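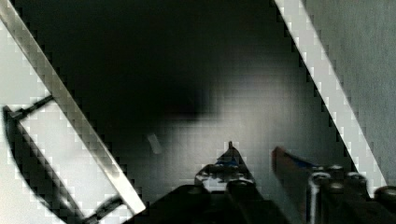 Re: Light panel with a glossy edge, how do I clean it without wrecking the finish?

Trurnholm Home Forum > Cupboards, doors and panels

gumleaf_54
Posted Jan 19, 2025

I'm partway through doing up the laundry and I'm stuck on the panels. They're light grey and white, with a shiny strip along the long edge. The flat part wipes down fine with warm water and a bit of dish soap. The shiny strip goes cloudy every time, and you can see it from the doorway once the light hits it.

I've tried a microfibre cloth, a sponge and half a bottle of vinegar spray. The vinegar made it worse. The panels came from Fumberg, second-hand, so there's no care sheet.

Also, the gap between the panels is so dark I can't see what I'm doing in there. Any tips for that would be good too.

----------

mfinanga_joinery
Reply 1

Stop using the vinegar. If the strip is a glued-on edging, acid can get in along the join and lift it. Plain water, well wrung cloth, then dry it straight away with a second cloth. The cloudiness is most likely soap left behind. Use a few drops in a bucket, no more.

I've fitted 274 doors with glossy edging in the last few years and the ones that come back to me have nearly all been over-cleaned.

----------

Kettle Road
Reply 2

Don't agree about the vinegar. I've used it diluted on mine for years, one part to ten, and the edges are still on. Straight from the bottle is a different story. What strength was the spray?

----------

gumleaf_54
Reply 3

Not sure, it was a ready-mixed one from the supermarket. I've put it away for now.

----------

Tumaini Rweyemamu
Reply 4

Before you do anything else, run your fingernail across the strip. If it catches at the edge, it's a separate piece and you want to keep water off it as much as you can. If it's smooth all the way over, it's part of the surface and you can be a bit rougher.

For the gap, get one of those stick-on battery lights. I put one in our hall cupboard in March and it's still on the first set of batteries. Mine cost $14.

----------

mfinanga_joinery
Reply 5

The fingernail test is a good one. I'd add to do it near the bottom, where edging usually goes first.

To Kettle Road: you might be right on a solid panel. I still wouldn't tell someone to do it when we don't know what theirs is made of.

----------

Kettle Road
Reply 6

Fair enough. I'd still try it on a hidden corner before spending money on some special cleaner. The polish they sell at the Gindadstead hardware store is mostly perfume.

----------

gumleaf_54
Reply 7

Did the fingernail test. It catches a little near the bottom on one panel and not at all on the others. So maybe that one has been repaired by the last owner?

I did one panel with water only and dried it right away. Much better, though there's a dull patch as long as my hand that hasn't shifted.

----------

Tumaini Rweyemamu
Reply 8

Could be a repair, or it could just be starting to lift. Press it down with a cloth and see if it moves. If it does, a thin smear of contact adhesive and some painter's tape overnight should hold it. Wipe off any extra before it sets.

The dull patch might be fine scratches from the sponge. Did you use the green side?

----------

gumleaf_54
Reply 9

I did use the green side. Only on that one spot, there was a bit of old tape stuck there.

----------

mfinanga_joinery
Reply 10

Then it's scratched and more cleaning won't bring it back. You can try a plastic polish, the sort sold for car headlights, on a soft cloth. Go lightly and stop if the colour starts to come off. Otherwise swap that panel to wherever the light doesn't reach it.

----------

Kettle Road
Reply 11

Headlight polish is too harsh for thin edging in my view. I'd go with swapping the panel. Next time use eucalyptus oil on the tape gum, it comes off in a minute.

----------

gumleaf_54
Reply 12

I'll swap it with the one behind the door and glue the loose bit while it's off. Light's ordered. Will post again when the panels are back up.

Thread views: 2,568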